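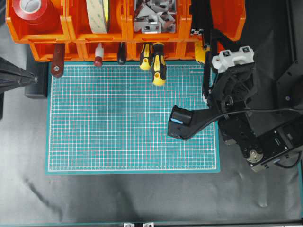 You'll get lost and you'll be mad about it, a friend warned me when I said I was driving to Kallholm with the phone in the glove box. She wasn't wrong about the first part! I missed the turn onto Route 851 twice, once from each direction, and had to ask a man selling corn which way the river was.

But I wasn't mad. I had a paper map open on the passenger seat, one of those old Bradier sheets with the green forests and the tiny red churches, and I was having the best morning I'd had in months.
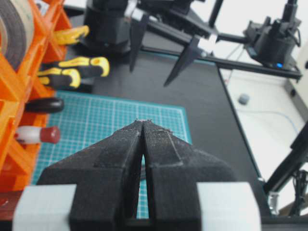 **Ruth Tansley**

I grew up in the back of a station wagon with a map over my knees, so maybe this was always coming. My dad drove, my mom called the turns, and I was in charge of finding lunch. Somewhere in my twenties the phone took over all three jobs, and I can't tell you much about any road I've been down in the years after that. I know I arrived. I couldn't draw you the way.

So last May I planned a loop, 599 miles, with nothing but paper. The first night I spread everything out on a motel bed in Okent and traced the next day with a pencil. It took an hour (okay, there was pie). By the time I turned the light off I knew there was a lake coming up on my left, then a long empty stretch, then a town with a funny bend in its main street. And there it all was the next day, in order, like a song I'd learned the words to.

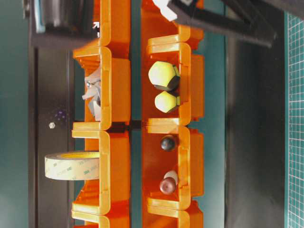

Old maps do fall apart on you. The corners go first, where the folds cross, and then you've got a neat little hole right where two highways meet. I used to grab whatever was in the junk drawer and patch away. Now I look at a roll like that beige one in the orange bin, the kind with 3M printed right on it, and I keep my hands in my pockets. I've ruined enough maps with tape that went yellow and took the ink with it. These days I fold them the way they want to be folded, even when it takes three tries and some swearing in a parking lot.

The other thing I do is write on them. Good diner. Bad bridge. Saw a fox. My Kallholm sheet is filling up nicely. 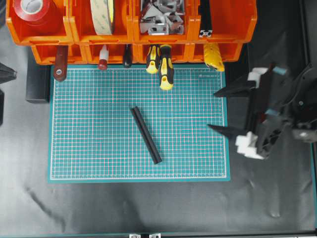

*Page 73*

If you want to try it, start small. Pick a town an hour or two away and get a map that shows the little roads. I buy mine secondhand at Morelli, a dusty bookstore with a whole wall of them, and I now own about 175, which my closet would like me to stop adding to. Look over the route at the kitchen table before you leave. Bring the phone for emergencies, sure, but put it where you can't reach it from the wheel.

And pull over when you need to look! I've met some very nice cows that way.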